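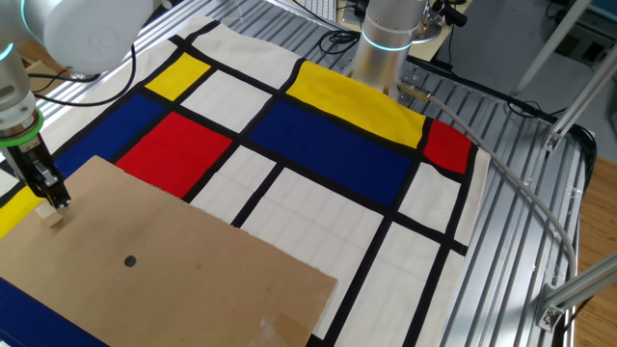 Block in the two-finger gripper at the edge of the cardboard sheet.

Can an arm take over small-part placement on a packing bench yet?

Posted by Špela Obradović, Jan 28, 2026
Shop Floor and Home Automation > Handling and Packing

I do process work for Marnitz, a small firm that packs instrument parts. One of our dullest bench jobs is placing spacer blocks. A person takes a block from a tray, sets it on a cardboard sheet at a marked spot, presses it down, and goes on to the next one. The sheet then goes into a carton. The job needs no judgment that I can name, but it takes up a good part of someone's shift, and the same person usually has to clear offcuts and wipe the bench down between batches.

I have been asked whether a robot arm could do it. The trial setup is a two-finger gripper with a camera looking along the fingers, a small light-colored block, and a flat cardboard sheet with a round black mark on it. The sheet sits on a printed cloth with large blocks of color and heavy black lines. The arm can hold the block. I am less sure about everything else.

What I would like to know:

Can current equipment put the block on the mark if the sheet is not in the same place each time? Our sheets come off a stack and land a little skewed. Some have a rough edge where they were torn instead of cut.

Is a camera near the fingers enough, or is a fixed camera over the bench needed as well?

How much of the rest of the chore (taking away the finished sheet, getting a new one, clearing scraps) can be handed over? If a person has to stand there for those steps, I do not see what has been saved.

I am not looking for a humanoid. A bench arm would be fine. Cycle time is not critical: we place 50 blocks in a normal batch and can let it run through lunch.
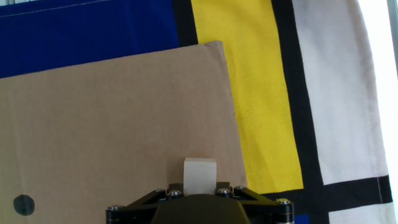
Block held upright, with the black mark toward the lower left of the sheet.

In the wrist view the mark is easy to find by eye. Part of the sheet is hidden behind the gripper, though, and I do not know how much that matters once the arm starts moving. The black bands in the cloth are about as dark as the mark, which one of our technicians thinks will be a problem. I think it can be dealt with by looking only inside the outline of the cardboard. Opinions welcome on that too.

Juwita Santoso

Placement, yes. The whole chore, partly. I will take your points in order.

Skewed sheets. This is ordinary work now. Find the sheet, find the mark, convert the mark position to arm coordinates, move. A round mark gives you position but no rotation, so if the block has to sit square to the cardboard you need something else for the angle. Use a straight cut edge. Do not use a torn edge, as the fitted line will wander from sheet to sheet. If you have any say over the sheets, add a second mark well away from the first. Two marks give you position and angle together, and you can ignore the edges.

Your technician is right about the cloth and you are right about the fix. Segment the cardboard first, then search for a dark round shape inside it. The bands are long and straight, so a roundness test throws most of them out anyway. For production I would put down a plain matte surface. A patterned cloth is useful if you want to know whether the vision holds up against clutter, but folds in cloth also lift the sheet, and you do not want that under a press-down step.

Cameras. Use both. The wrist camera is good at the last stretch, where the block and the target are close together. It is poor at telling you where the sheet is when the arm is somewhere else, and the fingers hide part of what you need. A fixed camera covers the bench between moves and can check the result after the arm backs off. Calibrate the fixed camera to the arm base, and repeat the calibration whenever either one has been bumped.

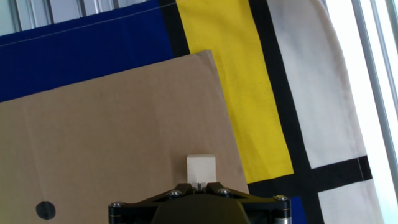

Light matters more than people budget for. Daylight from one side will shift your thresholds through the day, and a bright strip at the border of the picture can pull the auto exposure down until the cardboard goes muddy. Lock the exposure, put up a blind, and use a diffuse lamp of your own.

Some figures from our line at Zevbridge, where we place a block of similar size on card. Over 534 placements in September we had 21 rejects. Most were lifted or curled card, where the arm reached its programmed height and the card was not at that height. A force threshold on the downward move cured the greater part of it: descend slowly, stop on contact, push to a set force, release. If your arm has no force sensing, motor current will do as a crude substitute at low speed. If the sheets have a curled corner, clamp them or use a vacuum plate.

Also look at the release. A light block can stick to one finger as the gripper opens and get dragged off the mark. Open slowly, pause, then retract straight up. Check the finger pads for adhesive if there is any in the process.

The remaining steps. Removing a finished sheet with a two-finger gripper is awkward. The fingers can pinch an edge, but a sheet lying flat offers them nothing to get hold of. Suction works on flat cardboard as long as the surface is not too rough or dusty. Getting one sheet off a stack is its own problem, and double picks are common. We gave up and bought a feeder. Clearing scraps is possible for pieces the vision can separate, and slow. Wiping the bench I would leave with a person. Arms can follow a wiping path, but knowing whether the bench is clean is a harder question than it looks.

So for your batch size: a person loads sheets and clears up, the arm places blocks. Whether that pays depends on how many sheets are in a batch. If it is one block per sheet and no feeder, the operator is tied to the bench and you have saved very little.

benchvise_21

Have you priced a plain fixture? We had a similar job at Cudby and solved it with a template with a hole in it. Block goes in the hole, press, lift the template off. No cameras. Robots are fine but they stop for silly reasons and then someone has to go find the person who knows how to restart them.

Špela Obradović

Thank you both. It is one block per sheet, so the feeder question decides it. I will ask Varma for a quote on a suction feeder and try the force threshold in the meantime. The template is a fair suggestion for the straight sheets. It would need an edge to register against, and the torn ones do not have a reliable one, so I will ask purchasing about cut stock as well.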